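Skip to main content
Mulaseo Forums > Manipulation > Learning from demonstration
Thread: Retry segments in garment data, our folding result (long, sorry)
Page 1 of 1

dvachon
Posted Tuesday 8:14 am

Morning everyone. A few of you asked in the Onar thread what we'd been up to since June, and I kept promising a proper write-up, so I've poured myself a very large coffee and I'm going to try to do it justice.

Short version for those of you reading on a phone: we stopped throwing away the messy parts of our demonstrations, and garment folding got quite a lot better. The long version has more caveats in it, so please do read on before you quote me to your advisor!

When we started collecting folding data we did what I think most of us do. The operator folds the garment, and if a grasp slips or the sleeve ends up somewhere silly, we mark that stretch and cut it out in post. What's left is lovely clean folding. The trouble is that the policy trained on it has never seen a bad grasp, so the first time it pinches air it just carries on with the fold as if it had the cloth. I'm sure you've all watched this happen. It's a little heartbreaking, the hand goes through the whole motion so confidently.

So for the new set we kept everything. We had 598 demonstrations in the end, and in each one the operator was told to carry on from whatever state the cloth was in, with no resetting. Then we labeled the retry segments by hand, from the moment the grasp failed to the moment a new one was secure, and during training we sampled those segments more often than their share of the data.
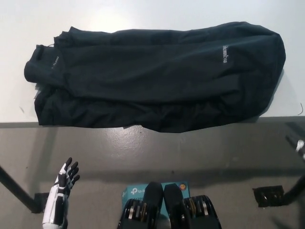 The other change was the starting states. Our old set began with the garment laid out flat, sleeves out, collar at the top, like something in a shop. For the new one the operators bunched it up or dropped it any which way before each run. Dark clothing turned out to be the hardest by a good margin. The wrinkles wash out in the head view and the policy has a hard time telling the top layer from the one under it. Logos and lettering help it more than I would have guessed, and I have a half-written note about that if anybody wants it.

Evaluation was on garments the policy hadn't seen, always from a bunched start. Trained on the trimmed data, it finished the fold in 28 percent of trials. With the retry segments kept in and oversampled, 79 percent. Same architecture, same number of training steps, same operators. We called a fold finished if a person who hadn't watched the run would put it on a shelf without touching it, which I know is a soft criterion and I expect to hear about it.

Happy to answer anything. I'm at my desk most of the day.

Dwight Vachon

clothhead
Posted 8:52 am

This is great, thank you for taking the time. I have to be the grump though. You changed two things at once. If the trimmed set is the OLD set, with the flat starts, then of course it does badly from a bunched start. How much of that jump is the retries and how much is the starting states?

dvachon
Posted 9:05 am

Not a grump at all, and I should have written that more carefully. The 28 is from the new demonstrations with the retry segments cut out. So both policies saw bunched starts. The old flat-start set was so poor on this test that we stopped the evaluation early and I don't have a number I'd want to stand behind.

clothhead
Posted 9:11 am

OK that's much better than I feared. I withdraw about half of my frown.

marisol_k
Posted 9:40 am

The other half can be mine. When you cut the retries out of a demonstration, what do you do at the join? The cloth before the cut and the cloth after it are in different states, and so is the hand. If you're training on action chunks that run across that gap, the trimmed policy is learning from jumps that never happened. You may have measured how bad splicing is, which is a useful thing to know but a different paper.

dvachon
Posted 10:22 am

Oh, that's a good one, and I had to go and look at the loader before I answered you. We drop any chunk that crosses a join, so there are no fake jumps in the training data. But you've got me thinking, because dropping those chunks also means the trimmed set has less data right where the grasps are tricky. We matched training steps and didn't match the amount of data. I would like to say it doesn't matter and I can't. A fair control would be to keep the retries in and remove an equal amount of ordinary folding. I'm adding it to the list for this week.

marisol_k
Posted 10:30 am

That's the control I'd want too. For what it's worth I believe the effect is real, I just don't believe the size of it yet.

girard_user_pdx
Posted 11:18 am

Chiming in from the Girard side. We tried something similar on towels and saw almost nothing, a couple of points maybe. My guess is that towels are forgiving. If you miss a corner you can grab another bit of the edge and still come out with something decent. A jacket with a hood is a different animal.

Also, did you see the policy getting stuck in retry loops? Ours learned to let go of perfectly good grasps and try again. It would do it over and over, like my grandmother straightening a tablecloth.

dvachon
Posted 11:47 am

Yes! We had exactly that in the first round, when we sampled the retry segments far too heavily. Turning the weight down fixed most of it. We also started the segment a touch later, once the failed grasp had clearly failed, so that the policy isn't rewarded with the lead-up to the miss. It does still happen. In the final evaluation 7 trials ended in a loop until the time limit, and I've counted every one of those as a failure.

Your point on towels makes good sense to me. I'd love to compare notes on what counts as a retry, since I suspect we draw the line in different places.

tbo
Posted 12:35 pm

I'm going to disagree with the whole premise a bit, sorry. Hand labeling retries doesn't scale. If I need a person to go through every demonstration and mark where each grasp failed, I'd sooner spend those hours collecting more data. Did you try just keeping everything and not weighting it?

dvachon
Posted 1:02 pm

We did, and it lands somewhere in between. I left it out because we ran it on an earlier checkpoint of the code and the comparison isn't clean. The labeling was less painful than you might imagine, the gripper current gives you a decent first guess and the person mostly nudges it. But I take the point, and if unweighted gets you most of the way there then I'd skip the labels too.

tbo
Posted 1:09 pm

Then please run that one again on the current code, it's the number I'd use!

quietlurker
Posted 2:26 pm

New here and enjoying this thread. Would the gripper current trick work with thin fabric? We're using the Clalgate hands and on a t-shirt the signal is barely above the noise.

dvachon
Posted 2:51 pm

Welcome! Thin fabric is where our guesses were worst as well. We ended up smoothing over a longer window and letting the labeler fix the rest, so for shirts it's mostly manual. If you find something better, do come back and post it. I'll start a fresh thread with the two extra runs when they're done, and put the link at the bottom of this one.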